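Stircombe Food Service Program
Unit 9: Burger Assembly Station
Handout prepared by Thắng Mạch

Read before the practical. The station uses a white tabletop with clear plastic dividers and a central tray.

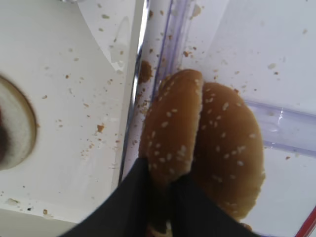
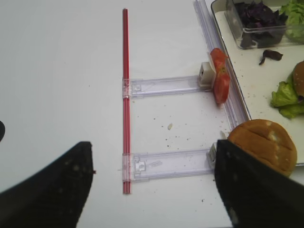
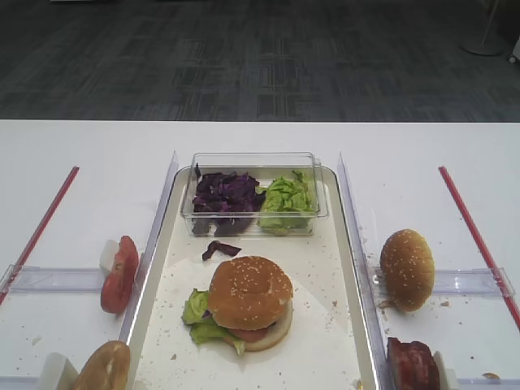 Fig. 9. Assembly station. Last view: tray with assembled burger, cabbage and lettuce in the container at the far end.

Build order, bottom up: bottom bun, tomato, lettuce, sesame top bun. Cabbage is optional – if used, place it directly under the top bun.

Crumbs are removed between builds. Replace the tray paper after 15 burgers.

Written work: one page on station layout, due March 30, 2026.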